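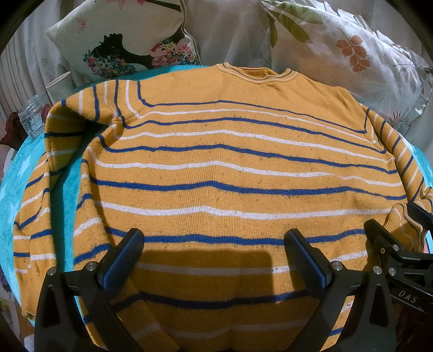
Ticket 389: Cutting machine tearing cardstock on small shapes, and print then cut is off
Board: Help Desk, Machines and Software
Opened by: Chang-ho Kong
Handled by: Chang-ho Do
Status: Closed
Machine: Nallow
Software: Pokness (desktop)
Last updated: 20 June 2026

Original message

I make card sets and gift tags for a craft table at Sidon. Since updating Pokness my Nallow has been tearing cardstock on anything small. Large shapes are fine. A plain square or a big circle cuts clean and lifts off the mat with no trouble. Scalloped circles and the little leaf from the spring tag file come out with fuzzy edges, and the corners lift while the blade is still moving. On the leaf the stem tears off every time.

Second problem, may or may not be related. When I print a sentiment and then cut around it, the cut line lands too low and a bit to the left. The border is thick at the top and almost gone at the bottom.

Cardstock is Jin smooth, the heavier weight, white and kraft. Both do it. Blade is the one I have used since March. Mat is the standard grip one. I have tried the medium and heavy cardstock settings.

I have a tag order to finish so any help is welcome.

Chang-ho Kong

Reply 1, Chang-ho Do

Thanks for the details. I will treat these as two separate problems until we know otherwise.

For the tearing, please do the following and write down what happens after each one:

1. Take the blade out of the housing and look at the tip under a lamp. Clear out any paper fibers with a dry brush. Put it back and check that the cap is fully tightened.
2. Open the material settings in Pokness and tell me the pressure, speed and number of passes shown for heavy cardstock.
3. Cut one small scalloped circle from a corner of the sheet and one from the middle.

Leave the print then cut problem alone for now. Please don't recalibrate yet.

Reply 2, Chang-ho Kong

Blade had a curl of kraft paper packed in around the tip. I got it out with a paintbrush.

Settings for heavy cardstock: pressure 10, speed 10, passes 1. I don't remember the speed being that high. I usually had it on 3.

The corner circle was better than before but still fuzzy on the scallops. The middle one tore and part of it stayed on the mat.

Reply 3, Chang-ho Do

The speed is the likely cause. If you had a custom setting with the same name as the built-in one, the update may have replaced it with the default. Check under saved materials and see if your old one is still listed.

Either way, make a new one and give it a name of your own so it can't be confused with the built-in setting:

Name: Jin heavy small shapes
Pressure: 10
Speed: 3
Passes: 2

The difference between the corner and the middle makes me think the mat is part of it too. The middle gets the most use and loses its grip first. Wash it with lukewarm water and a drop of dish soap, rub gently with your palm, rinse, and stand it up to air dry. Don't use a towel, it leaves lint. Press the cardstock down with a brayer before you load it.

Reply 4, Chang-ho Kong

The old setting is gone from saved materials. I made the new one with your numbers.

I washed the mat and left it overnight. Most of the stickiness came back, except for a patch near the center that still feels slick. I rolled the cardstock down with a brayer.

White Jin, scalloped circle: clean, corner and middle.
White Jin, leaf: clean, stem in one piece.
Kraft Jin, scalloped circle: clean.
Kraft Jin, leaf: the stem held but the edge is a little rough on one side.

Reply 5, Chang-ho Do

Good. The rough edge on kraft is probably blade wear. White is more forgiving. I would change the blade before you start the order and keep the old one for vinyl or thin paper.

Now the print then cut:

1. In the Pokness print window, check the scale. It has to be at 100 percent. Turn off "fit to page" in both Pokness and the printer's own window.
2. Print the calibration sheet from the machine menu on plain white paper.
3. Load it on the mat, square to the top left corner, and run the calibration. Answer the questions about which line is closest to center.
4. Run a test with one sentiment only.

If the machine can't find the marks, move it away from any direct lamp or window.

Reply 6, Chang-ho Kong

"Fit to page" was on in the printer window. It was off in Pokness, so I never thought to look in the other place. Turned it off.

First try at calibration failed, it could not read the marks. I switched off the desk lamp and it went through on the second try.

The test sentiment has an even border on all sides. I then ran a full sheet of tags and they are all good except one in the bottom row, slightly low but I can use it.

New blade is in. Kraft leaf is clean now.

Reply 7, Chang-ho Do

A small drift in the bottom row can come from the sheet being loaded a little crooked. If it happens again, leave the bottom row empty on the layout and see if the rest stays even.

Please export your new material setting and save a copy outside the Pokness folder. The export button is at the bottom of the saved materials list.

Closing this one. Reply here if it comes back and the ticket will reopen.

Reply 8, Chang-ho Kong

Exported and saved. Tags are cut, I only have the ribbon left to do. Thank you.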